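Bin stock notes, October, 14:20
Bench 8, Edia store

Started on the two grey bins. Front one holds the small mixed items, rear one kept clear for returns.

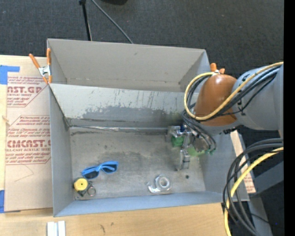
Interior wear on the front bin is mostly cosmetic. Fine scratches and dark staining on the floor, scuffing low on the far wall, thin streaks higher up. Wiping with the Deranix cleaner shifted the same sort of marks on bin 57 last time, so try that before ordering a replacement.

Contents for the stock sheet:
Sunglasses, blue frame, dark lenses
Tape measure, yellow face
Clear tape on clear plastic dispenser
Metal ring, thin. Not on the sheet, no part number

Sheet total stands at 1,439 lines before today. Ring to go under Miranda sundries unless someone claims it. Check whether it belongs to the tape measure.

To do: tape measure against the steel rule, full length. Replacement bin price from Gustska if the staining stays.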